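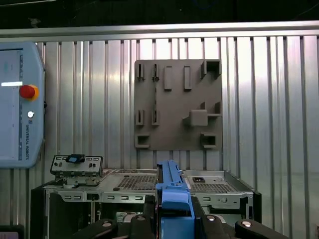 1/5 Halterplatte an der Wellblechwand
Dunkelgraue Platte, quadratisch, mit Schlitzclips und offenen Aufnahmen in den Ecken. Gehäuse liegt offen davor. Zerlegeplatz Vesine, Stand Dezember.

2/5 Laufende Nummer 1268 in der Liste. Vor dem ersten Griff wird der Kabelverlauf notiert: SATA-Daten blau, Versorgung gelb/rot/orange/schwarz. Stecker immer am Körper ziehen, nie an der Litze.

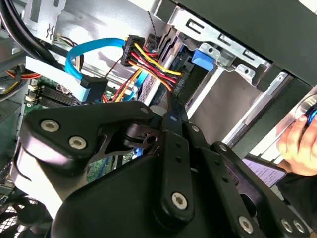 Reihenfolge bleibt: erst Daten, dann Strom, dann Laufwerk. Bei Flachbandkabeln beide Seiten abwechselnd lösen — sonst verkanten die Pins.

3/5 Netzteil kommt bei uns als Letztes vor dem Board. Hier Dell, Etikett mit CE und 80 PLUS. Etikett bleibt dran, Hetow nimmt Netzteile ohne Typenschild nicht an. 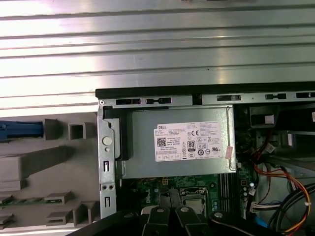 Die Schrauben gehen sortiert in die Schale, Länge vor Gewinde. Wärmeleitpaste erst abwischen, wenn der Prozessor aus dem Sockel ist.

4/5 Zeitvorgabe pro Tower: 13 Minuten ohne Board, mit Board 2 mehr.

5/5 Liste mit allen Fraktionen folgt, Spalte »Kabel« fehlt noch — 85 Einträge sind geprüft.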